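Search this site
Enter keyword
Go

March
By Huang

Chapter 8
Comparing Grippers on Mixed Objects

In the last chapter we measured grip force with one steel block and one spring scale. The numbers were clean and the graphs were easy to read. In this chapter the work becomes less tidy, as it does in any real workshop, and the student must learn how to make a fair comparison between two grippers when the objects are not all the same shape, weight or softness.

Let us begin with a small story. Two student teams at Dultudance College were given the same arm and the same controller. The first team tried the Ullico two-finger gripper on 12 rigid parts and reported that it was excellent. The second team tried the Tanell suction cup on 14 parts of their own choice and also reported that it was excellent. Both reports were correct, and together they told the college almost nothing. The parts were different, the starting positions were different, and each team had its own idea of what a successful pick is.

A better test uses one common set of objects and one common container. The set should include things that behave badly. Soft toys change their shape when the fingers close. Balls roll away from a light touch. A crushed can has edges in directions that the planner doesn't expect, and a clear plastic bag is difficult for the camera as well as for the fingers, because its outline is weak and it folds over whatever is near.
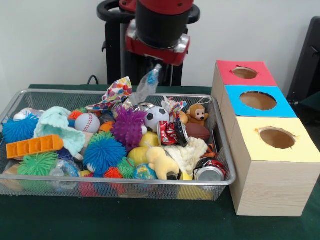
Huang, you ask for a common set, but a heaped basket is never the same twice, so how can two grippers meet the same problem? The reader who sent this remark after the first edition wanted every object placed by hand on a marked grid, and the grid method is indeed given in Section 8.3. For a heap we must accept some disorder and answer it with more trials. If each gripper makes 300 attempts, with the basket emptied and filled again at fixed intervals, the lucky and unlucky heaps have a fair chance to balance.

We also need a plain definition of success. In this book a pick is successful when the object is lifted clear of the rim, carried to the target and released there. An object that is lifted and then dropped is recorded as a drop — it is not the same as a miss, and the two must have separate columns in your table. If two objects come up together, write this down as a double pick, even when both arrive at the target.

Before you continue, check that you can change the gripper on your arm without changing the camera position. If the camera moves, you must calibrate again, and the results from before and after shouldn't be put in one table.

Related chapters
Measuring Grip Force
Camera Placement and Calibration
Suction Cups and Porous Surfaces
Writing the Trial Log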